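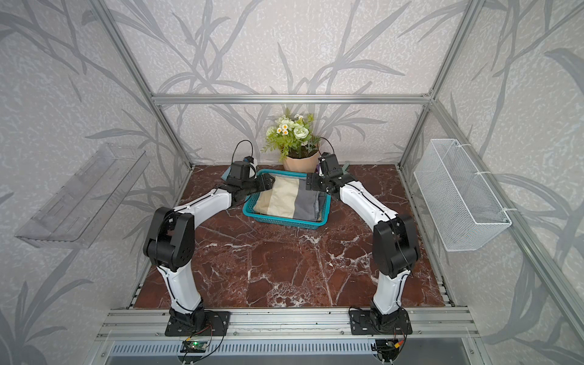 Kyrylo Karpenko wrote to me under my earlier post that a house on a small island must never be left without heating in winter, even for one week. Now I am unsure, and I would like to hear from more people.

My wife and I bought a cottage on an island in a lake, 40 minutes by boat from the nearest town. Until now we used it only in August. This year we want to stay until the end of November, and then close it until spring. There is electricity, but it fails when the wind is strong. Water comes from a well with a pump. Should I drain everything, or leave a small heater on at 8 degrees?
Bello Omoregie

Geum-ok Do
Drain it. We have closed our house this way for many years. Switch off the pump first, then open all the taps, the lowest one last, and leave them open. Empty the water heater and the toilet tank too. In the bends under the sinks there is always some water left, so pour in antifreeze – the kind made for drinking water systems, never the one for cars. If your electricity fails in January, the small heater will not help you, and you may not be able to cross the ice to look.
Also ask your insurance company. Ours wants it in writing that the water is off if we are away for more than 28 days.

Miloslav Paulík
I leave mine at 8 degrees and had no problem so far. But my island has a bridge.

Gun-woo Yoon
I agree with draining. One thing more: ask who drives the boat in November. On our lake the regular boat stops in the autumn, and after this you must arrange it privately. Take the mattresses away from the outside walls, and leave the fridge door open.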